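Overtime premium cut at Prenton - will people work more or fewer hours?

Forum: Work, Pay and Prices
Page 1 of 1

slatebank
Posted at 7.40 pm
I work on the assembly side at Prenton, on the Vedthorpe site. We have been told that from October the overtime rate goes down from time and a half to time and a quarter, and in return the basic hourly rate goes up a bit. Management say the total wage bill stays the same if everyone does the hours they do now. My question is whether everyone will do the hours they do now. Half my shift say they will stop doing Saturdays or whatever extra is offered. The other half say they will have to do more. They can't all be right, or can they?

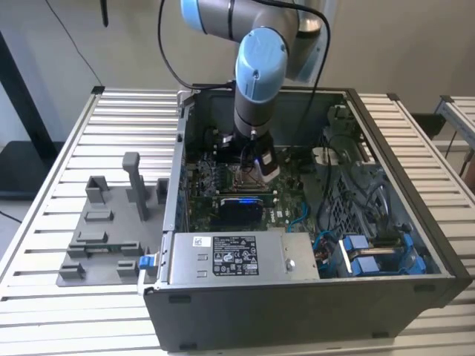 Most of us do 6 hours of overtime a week on top of the basic week, and a few do up to 14. It is voluntary on paper. I am one of the six-hour people. The rise in basic would leave me slightly better off if I did no overtime at all, and slightly worse off if I carried on as I am.

ledger_lines
Posted at 8.05 pm
They can all be right. There are two things going on and they pull in different directions.

First, an extra hour now pays less, so giving up that hour costs you less. That makes people do fewer. Second, if your total pay falls you feel poorer, and people who feel poorer tend to work more to make it up. Which one wins depends on the person. Someone with a big mortgage payment to meet will probably do more. Someone whose children have left home might pack it in.

In your case the rise in basic takes away most of the second effect, so I would expect the six-hour people to cut back.

Gosselin_Road
Posted at 8.22 pm
I don't agree with that. It assumes people sit down and work out what the next hour is worth. Where I was, at Flilladton, people had a figure in their heads for the week and worked until they got to it. If the rate dropped they stayed later, if it went up they went home. It was the same for everyone on the floor apart from the youngest.

ledger_lines
Posted at 8.31 pm
That is the second effect winning. It isn't a different theory. If you have a target for the week and nothing else matters to you, you get exactly what you saw at Flilladton. I would only question whether it was everyone.

Gosselin_Road
Posted at 8.36 pm
I was there and you weren't.

oatcake
Posted at 9.02 pm
My grandfather started down the pit in 1949 and he used to say the same about absence. When the shift rate went up, some of the men took a day off and still took home what they had before. The managers complained about it all the time. He thought it was perfectly sensible, as there was not much in the shops to spend it on anyway.

I think that last part gets left out. Whether you want more money or more time depends on what either of them is good for.

two_till_ten
Posted at 9.15 pm
Question for the first poster. When the total pay is worked out, are they counting holiday pay and pension? At our place the pension contribution is on basic only, so a higher basic is worth more than it looks on the payslip. Worth checking before anyone decides they are worse off.

slatebank
Posted at 9.48 pm
I had not thought of the pension. It is on basic only with us too, so that changes my sums. Holiday pay I will have to ask about, the letter runs to 2 pages and doesn't mention it.

To Gosselin_Road, there are certainly people here who work to a weekly figure. There are also people who turn down overtime at time and a half, and I can't see them turning up for less.

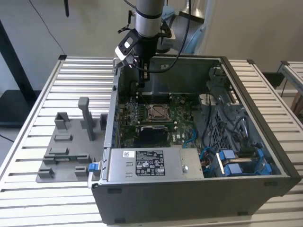

The other thing I should have said is that the firm may not want the same hours. All of this has been about what we would choose, but they have to offer the overtime first. If you have a case on its side on the bench with the board in and the processor socket still empty, somebody or something has to finish it, and the firm can pay for that as overtime, put it on the next shift, or use an arm. Cheaper overtime should make the first of those more attractive to them. So we could end up being offered more hours just as fewer of us want them.

ledger_lines
Posted at 10.04 pm
Yes, that is the demand side and I skipped it. A lower premium makes your extra hours cheaper compared with taking on another person. The premium is there partly to stop firms leaning on long hours. If they offer more and people want fewer, they will either have to put the premium back up or the overtime stops being voluntary. I would get the word "voluntary" confirmed in writing.

oatcake
Posted at 10.10 pm
Or they take somebody on. That does happen.

Gosselin_Road
Posted at 10.17 pm
Not in my experience. They will lean on the ones who can't say no, which is the ones with the weekly figure. I still say you will see more hours worked at Prenton and not fewer.

two_till_ten
Posted at 10.25 pm
More hours in total, perhaps, but done by fewer people. The fourteen-hour lot will take whatever the six-hour lot give up. Then both of you can claim you were right.

slatebank
Posted at 10.52 pm
That sounds likely, the same few names are always first on the sheet. I will ask about holiday pay and the voluntary wording and post what they tell me. For myself I think I will drop to about half what I do now and see how the first month's pay looks.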